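손으로 가르친다는 것, 아직은 이게 낫다

2022년 1월 30일

급하게 쓴다. 어제부터 머릿속에 있던 얘기라 정리가 안 됐다. 읽는 분들이 알아서 걸러 주시길.

요즘 로봇 쪽 글을 보면 다들 시뮬레이션 얘기다. 가상 주방에서 몇 백만 번 돌리고 현실로 옮기면 끝. 그럴듯하다. 그런데 나는 여전히 사람이 조종기를 잡고 한 번 한 번 보여주는 쪽에 건다. 느리고, 지루하고, 어깨 아프고, 그래도.

우리 Plutport 작업실에서 하는 일이 그렇다. 채반 하나 집어서 옮기기. 말로 쓰면 한 줄이다. 조종간을 잡으면 그때부터 딴 얘기가 된다. 테두리를 물 것인가 손잡이를 물 것인가, 손가락을 얼마나 벌릴 것인가, 어느 높이에서 멈출 것인가. 이걸 다 손이 정한다. 머리가 아니라 손이. 그리고 그 결정이 고스란히 기록에 남는다.
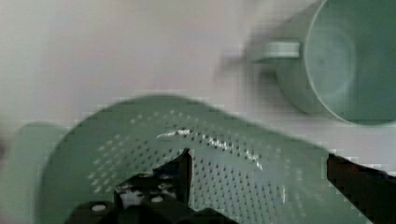 Yesenia Zapata의 생각은 다르다. 사람 손이 정한 거라면 사람 손의 나쁜 버릇도 같이 배우는 거 아니냐, 조종하는 사람이 망설이면 로봇도 똑같이 망설일 텐데 그걸 왜 정답이라고 부르냐고 했다. 시연 300개를 모아도 그게 다 한 사람 버릇이면 한 개나 마찬가지라는 말도 덧붙였다.

맞는 말이다. 반은. 나도 내 기록을 다시 돌려보면 민망하다. 집기 직전에 꼭 한 번 멈칫한다. 왜 그러는지 모르겠다. 화면으로 보니까 깊이가 안 잡혀서 그런 것 같기도 하고. 그 멈칫이 학습한 정책에도 그대로 나온다. 물건 위에서 잠깐 얼어붙는 로봇. 처음 봤을 때 좀 소름.

그런데 나는 그걸 단점으로만 안 본다. 멈칫하는 데는 이유가 있다. 얇은 플라스틱 테두리를 잘못 물면 튕겨 나간다는 걸 손이 안다. 시뮬레이터는 그걸 모른다. 안다고 해도 누가 마찰계수를 넣어줘야 안다. 그 숫자는 어디서 나오나. 결국 또 사람이 재서 넣는다.

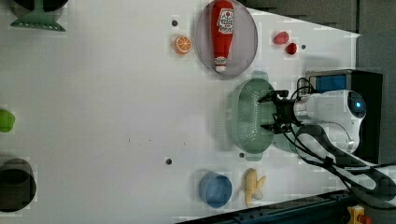 비용 얘기를 안 할 수가 없다. 우리가 지난 과제에서 모은 시연이 3,475개. 처음 목표는 3,000이었는데 버릴 게 많을 것 같아서 더 했다. 한 사람이 한 자리에서 30개쯤 넘기면 손이 거칠어진다, 이건 내 경험이고 다른 데는 모르겠다. 그래서 자주 바꿔 앉는다. 바꿔 앉으면 Yesenia가 말한 버릇 문제도 조금은 풀린다. 완전히는 아니다.

직접 팔을 잡고 끄는 방식도 해봤다. 힘이 바로 느껴지니까 처음 배우는 사람한테는 훨씬 쉽다. 대신 카메라에 사람 팔이 자꾸 들어온다. 학습할 때는 사람 팔이 있고 실행할 때는 없고. 이 차이가 생각보다 골치다. 원격으로 넘어온 게 그거 때문이었는데, 넘어오니까 이번엔 손끝 감각이 없어졌다. 뭘 해도 하나는 잃는다.

Jestel 조종기를 쓸 때는 지연이 문제였고 Modunetti로 바꾸고 나서는 손목 회전이 뻑뻑하다고들 한다. 장비 탓은 끝이 없으니 여기까지만.
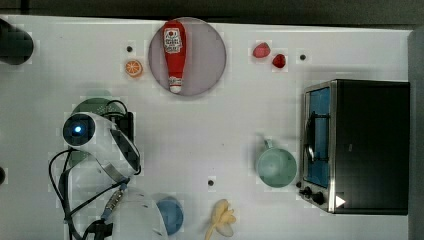

내가 진짜 하고 싶은 말은 이거다. 시연을 데이터라고만 부르지 말았으면 좋겠다. 기능 전수에 가깝다. 옛날에 공방에서 어깨너머로 배우던 거. 잘하는 사람이 보여준 것과 대충 하는 사람이 보여준 것은 개수로는 같은 한 개다. 그런데 결과는 안 같다. 그래서 조종하는 사람한테 돈을 제대로 줘야 된다고 생각한다. 지금은 단순 입력 작업 취급이다. 건당 얼마. 빨리 많이. 그러면 당연히 대충 하게 되고, 로봇은 대충을 배운다.

Hoàng 쪽에서는 시연마다 조종자가 한 줄씩 메모를 남긴다고 들었다. 왜 이쪽으로 돌아갔는지, 어디서 불안했는지. 부러웠다. 우리도 1월에 해보려다 시간 없다고 흐지부지됐는데 다시 해볼 생각이다. 메모가 학습에 바로 쓰이진 않아도, 나중에 이상한 동작이 나왔을 때 찾아갈 데가 생기니까.

그리고 주방 물건을 쓰는 거. 블록이나 쌓지 왜 그러냐는 소리를 가끔 듣는데, 블록은 너무 착하다. 각이 져 있고 단단하고 어디를 물어도 비슷하다. 채반은 구멍 뚫려 있고 휘고 미끄럽다. 머그는 손잡이 방향마다 접근이 달라진다. 이런 걸 가르쳐 봐야 내가 뭘 모르는지 알게 된다.

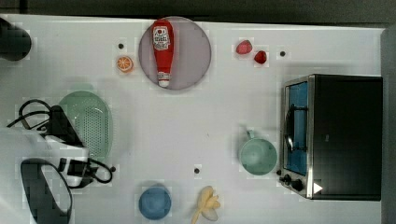

채반 쪽으로 뻗은 로봇 팔. 오른쪽은 머그와 오븐.

시뮬레이션을 하지 말자는 얘기는 아니다. 오해 없으시길. 둘 다 해야 한다. 다만 예산 짤 때 조종석에 앉는 사람 몫이 제일 먼저 깍이는 건 그만 봤으면 한다. 다음 과제 제안서에는 이 항목을 따로 빼서 넣을 건데 통과될지는 모르겟다. 결과 나오면 또 쓰겠다.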